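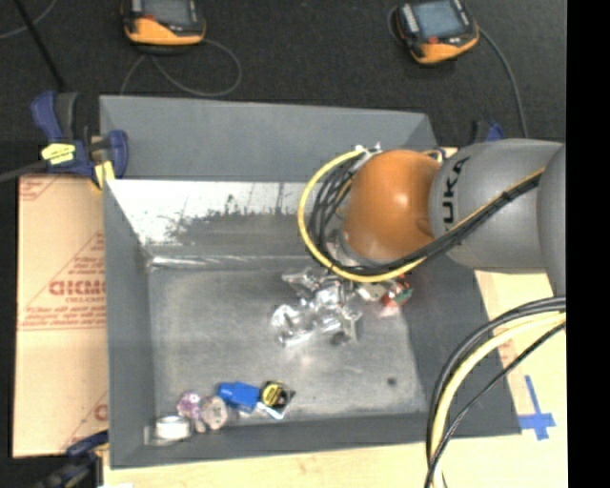 El cajón de las cosas difíciles

Lo primero que me pidieron al entrar en el taller de Skivelau fue que dejara el bolso en una silla y no lo apoyara en la mesa, y lo segundo, que no me encariñara con ningún objeto. Me reí. A media tarde ya le tenía manía personal a un envoltorio de plástico transparente, así que algo de razón llevaban.

Había ido a Ostuscombe a pasar unos días de agosto mirando cómo se recogen ejemplos para que un robot aprenda a vaciar un cajón. Dicho así parece un plan de vacaciones horrible, y mi hermana me lo hizo saber, pero llevo años escribiendo sobre máquinas terminadas, de las que se presentan con música y luces, y tenía ganas de ver lo de antes. La parte en la que alguien se agacha cuarenta veces por la mañana a recoger lo que se ha caído.

El cajón en cuestión es de metal gris, de paredes inclinadas, con el fondo rayado. Está sujeto a la mesa con sargentos azules y la mesa es de madera clara, con unas tiras de cinta azul pegadas cerca de una esquina. Me esperaba otra cosa, lo confieso. Me esperaba un laboratorio blanco. Lo que hay es un sitio donde se trabaja, con cables negros y amarillos que suben por el brazo y hacen unas curvas enormes alrededor de la articulación naranja, y dos mandos de consola industrial apoyados en el suelo oscuro, detrás.

"Los cables son la mitad de mi vida", me dijo Ynyr Beddoe el primer día. Ynyr dirige la recogida de datos del proyecto, que se llama Lodeck, y habla un español estupendo aprendido en Gijón, con alguna palabra asturiana que se le cuela cuando se enfada. El brazo es un KUKA y él lo llama "el brazo", sin más. Yo le había preparado tres preguntas sobre si le ponían nombre y me las tuve que guardar.

Qué es un ejemplo

A ver si lo explico como me lo explicaron a mí, con un café malísimo delante. El sistema que están entrenando tiene que mirar dentro del cajón, decidir qué coger y cogerlo. No lleva una lista de objetos con sus medidas. Aprende de intentos: cómo estaba el cajón antes, adónde fue el brazo, cómo se movió, y si al final la cosa acabó fuera o se quedó dentro. Todo eso junto, con su resultado apuntado, es un ejemplo. Uno. Y hacen falta muchísimos.

Una parte la hace el sistema por su cuenta, probando. Otra parte la guía una persona, que lleva el brazo hasta donde ella cree que hay que ir, y esos intentos valen oro porque enseñan soluciones que la máquina tardaría semanas en encontrar por casualidad. El día que mejor les fue mientras yo estaba allí cerraron 262 intentos. El peor, 38, y casi toda la mañana se fue en buscar por qué una cámara y el brazo no se ponían de acuerdo sobre dónde estaba el fondo del cajón (era un tornillo flojo en un soporte, y no, no hubo abrazos ni aplausos, hubo un destornillador y la hora de comer).

Me sorprendió lo mucho que importan los fallos. Yo daba por hecho que se tiraban. Pues no, se guardan todos, y con más cuidado que los aciertos. Si solo le enseñas agarres que salen bien, me contó Ynyr, el sistema se vuelve un optimista insoportable: todo le parece fácil, se lanza a por cualquier cosa y no suelta nada que haya decidido intentar. "Hay que enseñarle también la decepción", dijo, y luego me pidió que no pusiera esa frase. Se la he negociado a cambio de no contar lo que opina de los cafés de Ostuscombe.

Lo que se echa dentro

El surtido es la parte divertida. En el cajón conviven plásticos arrugados que no tienen forma fija, un bloque azul vivo, cosas rosadas y moradas, un cilindro blanco que parece un rollo de cinta, un paquete oscuro con algo redondo amarillo y negro encima. Si te asomas sin saber nada piensas que alguien ha vaciado ahí el cajón de la cocina. Ese que tenemos todos, el de las pilas.

La mezcla tiene su método. Usan una colección de 100 objetos, guardada en cajas numeradas, y cada tanda saca unos cuantos al azar. Un programa elige los números, porque las personas lo hacíamos fatal. Al principio del proyecto los escogían a ojo y, cuando revisaron las hojas, vieron que todo el mundo evitaba los mismos: los que rodaban, los pringosos y una bolsita que se pegaba a los dedos. Tiene sentido, claro, tú también la evitarías. Pero un robot entrenado así llega a un almacén y se encuentra con un mundo lleno de bolsitas pegajosas que no ha visto en su vida.

Después está el problema del reparto. Cuando vuelcas cosas en un recipiente con las paredes en pendiente, muchas acaban abajo, contra los lados y en los rincones, y ahí es donde se complica el asunto. Coger una pieza en medio del suelo lo hace casi cualquiera. Cogerla arrimada a la pared, con el brazo teniendo que entrar sin rozar el metal, ya es otra conversación. Me pasé un buen rato viendo al brazo entrar y salir, entrar y salir, con una fila de objetos pequeños pegados al lado cercano del cajón que se resistían como si les fuera la vida en ello. Hacía calor. Yo les hablaba.

¿Y el plástico transparente? El plástico transparente es el demonio. Brilla por donde no debe, deja ver lo que tiene detrás y cambia de forma cuando lo tocas. Para la cámara, un pliegue con mucho reflejo puede parecer un borde sólido, y el propio metal del cajón, que en las zonas claras devuelve la luz, no ayuda nada. Pregunté por qué no lo pintaban de negro mate y se me quedaron mirando con muchísima educación. Los cajones de los clientes tampoco están pintados de negro mate. De acuerdo. Pregunta retirada.

Mi turno

El tercer día me dejaron guiar. Hay un cursillo de seguridad de media hora, con firma y todo, y una persona al lado que puede parar el brazo en cualquier momento. Me tocó con Ynyr, que se puso a comer un melocotón con una tranquilidad ofensiva.

Yo iba convencida de que se me daría bien. Juego a videojuegos, aparco en sitios imposibles, monto muebles sin instrucciones — esto último con resultados discutibles. Mi primer intento fue a por el objeto más grande y llegué tan despacio que el sistema lo dio por terminado antes de que tocara nada. El segundo salió. ¡Salió! Levanté los brazos como si hubiera metido un penalti. En el tercero empujé lo que quería coger hasta el rincón y lo dejé en el peor lugar posible para quien viniera detrás, y cuando pregunté si podíamos borrarlo, Ynyr señaló la pantalla con el hueso del melocotón. Guardado. Etiquetado. Mi torpeza forma ya parte de la educación de una máquina.

Lo que no se ve desde fuera es lo que cansa. Acabas un intento y tienes que decidir qué ha pasado, y la realidad no viene con casillas. ¿Cuenta como éxito si el objeto sale enganchado a otro? ¿Y si lo coges, lo sueltas sin querer y cae fuera del cajón? En Lodeck discutieron tanto sobre esto que escribieron un documento de criterios, van por la versión 3 y tiene más notas al pie que mi tesina. Lo del objeto enganchado se apunta como agarre doble, por si os lo estabais preguntando. Lo de que caiga fuera es un fallo, aunque duela.

También se anota cuándo hay que meter la mano. Cada vez que una persona recoloca algo, queda registrado, porque el cajón ya es otro y los intentos anteriores dejan de explicar lo que se ve. La tentación de dar un empujoncito con el dedo sin decir nada es tremenda. La sentí al cuarto objeto. No caí, pero solo porque me miraban.

Para quién es todo esto

El encargo viene de Kinnear, una empresa que separa devoluciones de comercio por internet, y el cajón imita uno de los suyos. Allí llega de todo, abierto, medio abierto, dentro de una bolsa que no es la suya. Hablé por teléfono con una encargada de planta que prefirió no salir con nombre y que me contó que a ella lo del robot le parecía bien siempre que se quedara con los turnos de madrugada. Le pregunté si lo veía cerca. "Cuando sepa abrir una bolsa con cinta por los dos lados, me llamas", me contestó, y se fue a una reunión.

En Skivelau tampoco prometen fechas, y lo agradezco después de tantas presentaciones con música. Me enseñaron una curva que subía, luego una meseta, y un cambio en las luces del taller que les estropeó dos semanas de datos hasta que alguien se dio cuenta. Ahora repiten parte de las tandas con la iluminación cambiada a propósito. Si el sistema aprende que las cosas se cogen mejor a las once de la mañana, con el sol de lado, no ha aprendido nada que le sirva a Kinnear.

El último día llegué pronto y ya estaban con ello. Ynyr revisaba por dónde pasaban los cables antes de arrancar, una mano en la mesa y la otra apartando el café, y en el cajón había otra tanda recién volcada. Busqué mi envoltorio. No estaba, le había tocado descansar. Me quedé hasta la hora del tren, apuntando éxitos y fallos en mi libreta por pura costumbre, y en el andén me descubrí mirando la papelera y pensando por dónde la empezaría.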